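Ein Korb, ein Bett, ein Spannbettlaken

Imre Vincze plant bei der Einrichtungsberatung Fulico Schlafräume und legt dabei fest, was auf einer Liegefläche bleiben darf und was in einen Behälter gehört. Sein Katalog umfasst 133 Positionen, Plüschtiere laufen darin unter »lose Textilteile«. »Die meisten Haushalte unterschätzen diese Gruppe«, sagt Vincze. »Ein Plüschtier wiegt wenig, aber es belegt Fläche und lässt sich nicht stapeln.«

Für den Bereich Bett empfiehlt er offene Körbe aus gelochtem Kunststoff. Ein Deckel verlängere den Vorgang unnötig.

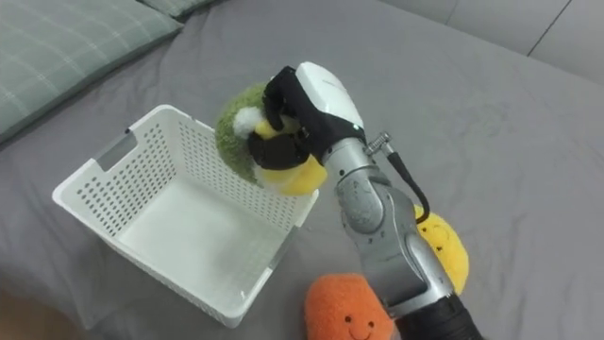
Plüschfigur in Gelb und Grün über der Ecke des weißen Korbs.

Den Korb stellt Vincze zum Einräumen direkt auf die Matratze. »Kurze Wege, kein Bücken. Danach kommt er ins Regal.« Das Laken solle gespannt und einfarbig sein, auf Grau seien kleine Teile schnell zu finden. Kissen bleiben am Kopfende und werden nicht mitgeräumt. Bei Früchten aus Plüsch rät er, die größeren Stücke zuerst einzulegen und Stiele oder Blätter nicht unter Druck zu setzen. In einer Erhebung, die sein Büro im März abschloss, wurden 423 Einräumvorgänge protokolliert. Die mittlere Dauer lag bei etwa 16 Sekunden je Teil. 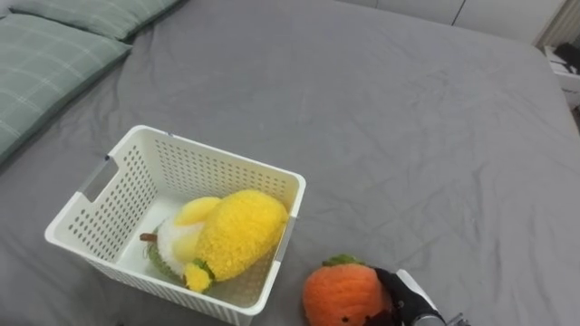 Wie oft sollte ein solcher Korb gereinigt werden?
Alle zehn Wochen genügt. Lauwarmes Wasser und ein Tropfen Spülmittel, dann kopfüber abtropfen lassen, damit in den Löchern nichts stehen bleibt.

Von Sortiersystemen mit Fächern hält er wenig. Das Modell Plisurley habe er getestet und wieder aus der Liste genommen: »Die Trennwände sind für Socken ausgelegt. Ein rundes Teil mit Blattansatz passt da nicht hinein.« Auch beim Griff ist er eindeutig. Ein Ausschnitt knapp unter dem Rand reiche aus, angesetzte Bügel seien im Regal hinderlich.
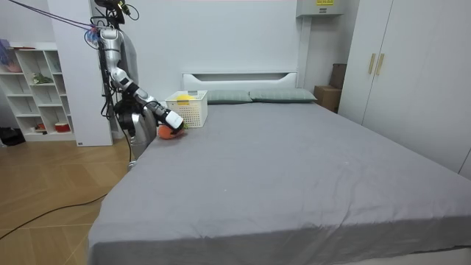

Graues Spannbettlaken, zwei Kissen am weißen Kopfteil, der Korb links auf der Matratze.

Die nächste Fassung des Katalogs soll auch Decken und Überwürfe behandeln. Die Maße dafür nimmt Vincze derzeit auf.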